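Skurnance open house, June

We got to the Skurnance building in Andau at 10 in the morning, 2 of us, and signed in at the desk. Parveen Sheikh took our group up to the second floor. Most of the rooms were set up as small displays, one table to a room, with someone there to answer questions.

The room I liked best was hung with black fabric, held up with clips along the top. Big cut-out letters in different colors were mounted on it in two rows, "Fast" over "UMI."

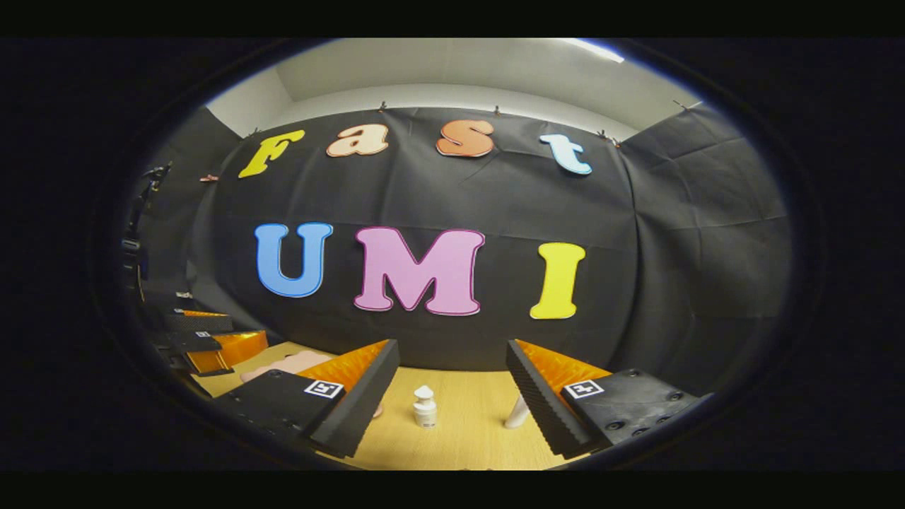
Tania Wijesinghe showed us how they put up a backdrop. She irons the cloth first if there is time. The letters go on last and get moved until the rows look even from the door. I asked where the cloth came from and she said a shop in Kekberg that was closing.

After that we had coffee downstairs and looked at the old stock room. The sign by the stairs said 1167 people came last year. Parking is on the street and fills up by 11.

Recent posts
Sikder mill tour
Kekberg craft fair, first morning
Lunch with Shahnaz Saha in Andau
A walk to the old Skurnance gate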